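Neelam had promised her aunt a telephone call on Monday, and she had been putting it off since breakfast, first with the washing up and then with a long letter from Brakcombe.
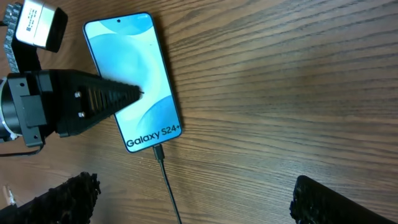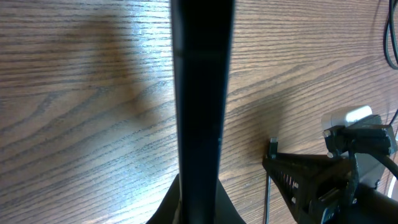

Her aunt Charito would want to hear about the table first -- she always did, having sold it to her for two pounds and regretted it ever since. So Neelam sat down by the phone, still on its black cable, followed the dark grain along with one finger, and rang.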